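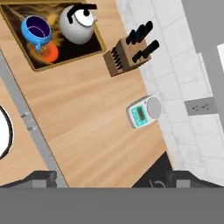
*Srithong kitchen, simulated, from the wrist view. Blue cup, white kettle and an orange round piece in the tray; knife block and scale further along the counter.*

# Tanano gallery: teaching by remote control

Updated 24 Oct 2025

Tanano is a set of kitchen tasks that people perform through a robot, by remote control, so that the arm can later be trained on what they did. The work is done in simulation. An operator sits at a desk with a hand controller and two monitors, drives the gripper through the task, and saves the attempt if it is good enough.

The set stands at 2,599 saved demonstrations across 24 tasks. Srithong is the kitchen used for the tray tasks. The notes on this page were written by the two of us who run the sessions, Rattana Suwannarat and Nuanchan Nilsuwan, and cover the tray tasks only.

## The view from the wrist

Operators have two views, one on each monitor. The room view is fixed and takes in the whole counter. The wrist view travels with the gripper and always has the fingers at the bottom edge.

New operators tend to stay on the room view, where it is easier to see which way the arm is pointing. After a few sessions most of them do the approach on the room view and the grasp on the wrist view. We ask them to look at the wrist view before closing the fingers, every time.

The wrist view turns when the wrist turns. A counter that was level a moment ago runs off at a diagonal, and pushing the controller forward no longer moves things the way the eye expects. Skimoswood, the control program, has a setting that lines the controller up with the wrist view instead of the room. Nuanchan uses it. Rattana does not, and has asked for the switch to be moved somewhere it can't be knocked.

## The tray tasks

The tray is set down into the countertop, so anything in it has to be lifted over the border before it can go anywhere. That makes it a good teacher of patience. Most failed attempts are somebody moving sideways too soon.

**Cup to counter.** Take the cup by the rim or the handle and set it down upright anywhere outside the tray. Either grasp is accepted. The rim is quicker, with one finger inside the cup and one outside. The handle is small and needs the wrist brought round to meet it.

**Kettle to counter.** Take the kettle by the arched handle, lift it straight up, move it across and lower it. The body is too round to grip well and tends to roll out of the fingers. An attempt that starts with a body grasp and recovers is kept, and marked as a recovery.

**Clear the tray.** All the pieces out, any order. When things are leaning on one another the operator has to decide what comes out first, and we don't tell them. The arm ought to see more than one sensible answer. This is the longest of the tray tasks and the one people ask to leave until after lunch.

**Cup to scale.** The cup goes on to the pan of the scale and stays there when the fingers open. Long reach, small target. We only give this one to operators who have finished the other three.

## What an operator is told

The sheet by the desk has changed several times since August. The present wording:

- Start from the pose you are given. Don't tidy the arm first.
- Move at the speed you would use if the cup were full.
- If you miss, back off, look, and try again. Do not end the attempt after a single miss.
- Lift clear of the border before you go sideways.
- Open the fingers fully when you let go, then move away upwards.
- Press save or discard yourself. We will not do it for you.

The line about speed replaced "move slowly". People told to move slowly were stopping and starting, and the pauses ended up in the training data along with everything else. Telling them to imagine a full cup gave us a steadier hand.

## Saved and discarded

Each tray task has a target of 200 saved demonstrations. Cup to counter and kettle to counter are both there. Clear the tray is short, and cup to scale is a long way short.

An attempt is discarded when the task isn't finished, when a piece is left on its side, or when the gripper has passed through something it shouldn't have. That last one is a fault in the simulation and no reflection on the operator. Tiltoswood, the simulator, is mostly sound on contact, but thin edges still give trouble. If you see a finger sink into the border of the tray, discard it and write down the attempt number.

Clumsy attempts are kept, provided they finish. A demonstration that drifts, corrects itself and then gets there shows the arm something that a perfect one can't.

## Between attempts

The pieces are moved a little before each attempt, within limits, and so is the starting pose of the arm. Sometimes this puts a piece in a position that can't sensibly be reached. Operators may skip a layout like that, but they have to press skip before they touch anything. Skips are logged with the layout, and Rattana goes through them on a Monday.

Lighting and surface patterns change as well. Some of the tray floors are plain and some are heavily swirled, and the busier ones make it harder to judge how far down the fingers are. The shadow of the piece helps a bit. The room view helps more.

## Controller notes

The trigger closes the fingers in proportion to how far it is pulled. It used to be open or shut, and cups were being knocked over as the fingers snapped closed. Anyone who learned on the old arrangement should do a few practice grasps before saving anything.

The thumb button freezes the arm so you can put your hand back in a comfortable place. Use it. Long reaches towards the back of the counter are hard on the shoulder, and a frozen arm for a second or two does no harm – the still part is trimmed afterwards.

Sessions are kept to an hour, with a break in the middle.

## Still to do

- Finish clear the tray, then cup to scale.
- Left-handed setup for the second desk.
- Decide whether a cup set down touching the tray border counts as outside. Nuanchan says yes, Rattana says no, and for now those attempts are saved with a tag.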